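도시 민박의 아침을 굽는 사람, '오사리' 주인장을 만나다

2022년 8월 8일 | 글 동네살림 편집부

문을 열기도 전에 냄새가 먼저 나온다. 버터와 볶은 호밀, 그리고 어딘가 시큼한 과일 향. 골목 안쪽의 작은 민박 '오사리'는 방이 3개뿐인데, 다녀온 사람들은 방 얘기보다 아침 식탁 얘기를 훨씬 오래 한다. 나도 그 얘기를 하도 들어서 결국 첫차를 타고 갔다!

주인장은 이미 앞치마 차림이었다. 인사를 하자마자 빵부터 썰어 준다. "식기 전에 드셔야 돼요. 인터뷰는 먹으면서 해도 되잖아요." 맞는 말씀이다. 껍질은 바삭하고 속은 묵직하게 촉촉해서, 첫 질문을 꺼내기까지 시간이 좀 걸렸다.

원래는 빵과 아무 상관 없는 일을 했다고 한다. 'Malstead'라는 사무용 가구 회사에서 도면을 그렸고, 집에서는 라면도 잘 안 끓였다. 그러다 출장길에 묵은 숙소에서 할머니 한 분이 내준 호밀빵을 먹었다. "그 빵이 특별히 맛있었냐고 하면, 음, 좀 셨어요. 그런데 집에 돌아와서도 계속 생각나는 거예요. 도면 그리다가도 그 신맛이 떠오르고. 그래서 밀가루를 샀죠. 첫 빵은 문 닫히지 말라고 괴어 놓는 데 썼어요."

발효종 이야기가 나오자 목소리가 한 톤 올라갔다. 냉장고에서 꺼내 온 유리병에는 '브리스티아(Bristia)'라고 적힌 종이가 붙어 있다. 처음 종을 나눠 준 빵 모임의 이름을 그대로 쓴다고. "같은 종인데 여름이랑 11월 맛이 완전히 달라요. 여름엔 성격이 급해요. 잠깐 딴 데 보면 넘쳐 있고요. 11월에는 하염없이 기다려야 되는데, 저는 그때 빵이 제일 좋아요. 단맛이 뒤에서 천천히 올라오거든요."

반죽은 전날 저녁에 해 둔다. 수분율은 68퍼센트. 한때는 훨씬 질게 잡았는데 손님들이 잼을 바르다가 구멍으로 다 흘리는 걸 보고 낮췄다고 한다. 이런 대목이 참 좋았다. 기공이 숭숭 뚫린 단면 사진보다 잼이 얌전히 얹히는 빵을 고른 것이다. "사진은 예전 빵이 더 예뻐요. 그건 인정해요. 그런데 아침에 손 끈적거리는 거 좋아하는 사람은 없잖아요."

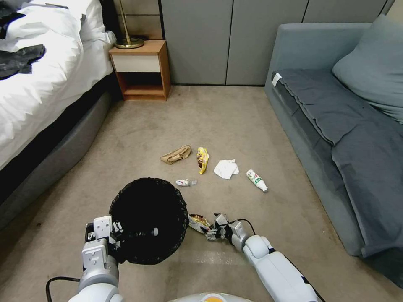 잼도 물론 직접 만든다. 요즘은 자두가 한창이라 부엌 한쪽이 온통 자두였다. 설탕은 과일 무게의 절반만 넣고, 대신 조금씩 자주 끓인다. 레몬 껍질을 넣는 집이 많지만 여기서는 통후추 몇 알을 넣었다가 건진다. 먹어 보면 후추 맛은 안 나는데 끝이 깔끔하다. 나는 이 잼을 숟가락으로 퍼먹었다(빵이 떨어졌다는 핑계로). 주인장은 웃으면서 한 덩이를 더 썰어 왔다.

버터는 '서(Seo) 목장'이라는 작은 곳에서 받아 온다. 소금이 굵게 씹히는 가염 버터인데, 목장 사정에 따라 색이 진했다 옅었다 한다. "색이 왜 다르냐고 물으시는 분들이 계세요. 그럼 제가 신나서 풀 얘기를 한참 해요. 듣다가 커피 식었다고 하신 분도 계셨고요." 그 풀 얘기를 나도 들었다. 재밌었고, 커피는 정말로 식었다.

아침 식탁은 투숙객이 아니어도 앉을 수 있다. 다만 빵과 잼에 삶은 달걀, 커피 한 잔이 전부고, 메뉴판은 없다. 커피만 따로 시키면 2,000원이다. 값을 올릴 생각은 없느냐고 묻자 고개를 젓는다. "커피는 빵 먹으라고 있는 거예요. 제 마음속에선 반찬이에요."

실패담을 들려 달라고 했더니 손가락부터 꼽기 시작했다. 소금을 빼먹은 날, 설탕을 소금으로 안 날, 오븐 예열을 해 놓고 잠든 날. 그중에서도 소금 빠진 빵은 아직도 가끔 먹고 싶다고 한다. 밍밍한데 김치찌개에 찍어 먹으니 그렇게 맛있더란다. 그날 묵은 손님들이 찌개 냄새에 하나둘 내려와서 결국 다 같이 먹었고, 그중 한 가족은 이듬해에 다시 와서 "그 맹탕 빵은 이제 안 하세요?" 하고 물었다고.

앞으로는 통밀을 직접 갈아 보고 싶다고 했다. 작은 제분기를 알아보는 중인데, 소음이 문제다. 새벽에 돌리면 손님이 깨고 낮에 돌리면 가루가 다음 날까지 묵는다. "하룻밤쯤 묵은 가루도 괜찮다는 사람이 있고, 절대 안 된다는 사람이 있어요. 둘 다 해 보고 눈 가리고 먹어 보려고요. 그날 오실래요?" 당연히 간다고 했다.

이야기를 마치고 나오는데 종이봉투 하나를 쥐여 준다. 발효종 한 숟갈이 담긴 작은 병이었다. 하루에 한 번 같은 양의 밀가루와 물을 주고, 깜빡해도 너무 미안해하지 말라는 당부와 함께. 우리 집 병은 지금 부엌 창가에서 보글거리고 있다. 이번 주말에 첫 반죽을 해 볼 참이다!

공유 3 | 댓글 쓰기

기사 문의: 동네살림 편집부 | © 2022 동네살림. 무단 전재 및 재배포 금지 | 맨 위로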